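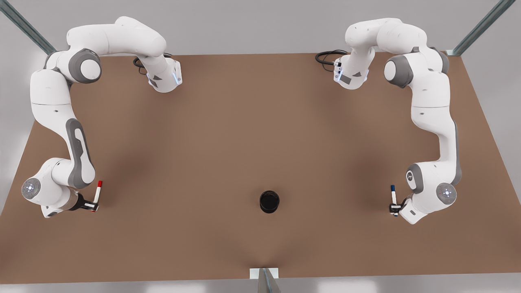 Rendering: two white arms with marker pens over a brown tabletop.

From: Olesia Panasiuk
To: indexing-tech list
Date: 18 June 2018
Subject: Re: Sort order in the combined name index

Zoltán, replies inline. I have trimmed the parts about page ranges, as Bohdana has already taken those up in the other thread.

> I ran the merged file through Emari over the weekend and the names
> come out in an order I can't explain. Väisänen is filed after
> Vuori in one section and before it in the next. Same program,
> same settings, same machine.

You have two different encodings of the same letter. In the first section the a with dots is a single code point, U+00E4. In the second it is a plain a followed by a combining mark, U+0308. They look identical on screen and in print. Emari compares raw code points unless told otherwise, so the composed form goes after every plain Latin letter, and the decomposed form goes with the a's.

Normalize everything to NFC before the merge. Do it on the source files and not on the merged output, or the duplicate check will miss pairs that differ only in encoding. I found nine such pairs in the file you posted. Both copies carry page numbers, so they need to be combined by hand.

> Is there a reason we can't just strip the accents for sorting and
> keep them for display? That is what we did for the last volume.

You can, and for an index read only by people used to English filing it gives a usable result. It should be done with a separate sort key field, never by editing the heading. The last volume had the stripped form pasted into the heading in a few places and we printed it that way.

Two cautions. First, decomposing and dropping the marks does not touch letters with no decomposition. The Polish l with a stroke, the Danish o with a slash and the Icelandic thorn pass through unchanged and land at the end. They need a small substitution table. Second, stripping makes some distinct headings equal. If you have no second-level comparison, equal keys come out in input order, which will change each time somebody re-exports.

> Iida says that ä belongs after z. Is she right?

For Finnish and Swedish, yes. The alphabet there ends å, ä, ö, and these are letters in their own right. In German the usual dictionary practice files ä with a, while phone book practice treats it as ae. Hungarian is different again: á files with a at the first level, but ö and ő come as a pair after o and ó, and ü and ű as a pair after u and ú. You will also know better than I do that cs, gy, sz and the rest count as single letters, so a strict Hungarian order puts Cukor before Csák.

None of this can be satisfied at once in a single sequence. An index has one order. The choice should follow the language of the reader, and the text here is English. My vote is the default Unicode order with no language tailoring, stated in one sentence in the headnote. Iida's own surname then files as if it had no dots, and she has told me off the list that she can live with that.

> What about the Cyrillic headings? There are only a few but they
> are all at the bottom.

Leave them at the bottom if they are cross-references to the romanized form. If they are main headings, they should be romanized first. Yaroslav's list mixes two systems: he has Hladun and Gladun for the same name, and both -iy and -yi endings. Sorting will not repair that. Someone has to choose a table and apply it to every heading, and then add "see" references from the spellings readers are likely to try.

If we do keep a Cyrillic sequence, use the Ukrainian order for it. Under plain code point comparison, є, і, ї and ґ all sort after я, and that is wrong for all four.

> One more: Briseo and Emari disagree about "De Vries" and
> "Devlin". Which one is broken?

Neither. Briseo is set to word-by-word, so the space counts and De Vries comes first. Emari is set to letter-by-letter, where the space is ignored and Devlin precedes De Vries. Both are accepted practice. The house style asks for word-by-word, with hyphens treated as spaces and apostrophes ignored. In Emari this is under the comparison settings, and it is stored per file, so check it again after the merge.

I tested the following sequence on a copy of the full file, 2,786 headings:

1. Convert all sources to UTF-8, then NFC.
2. Replace non-breaking spaces with ordinary ones. Replace typographic apostrophes in the key only.
3. Merge.
4. Generate keys with the default table, word-by-word.
5. Sort on key, then on the heading itself as a tie-breaker.
6. Report any adjacent headings with equal keys.

Step 6 listed seven pairs. Most are real duplicates, with initials in one source and a full forename in the other. Two are different people and need a date or a place added.

The script is in the usual directory. It takes around a minute on my old laptop, nearly all of it in step 4. It has not been tested with locators that contain letters, such as plate numbers, and I would expect those to sort badly. Bohdana, if you have a sample of the plate locators from the July volume, please send it to me directly; the list software rewrites attachments.

Olesia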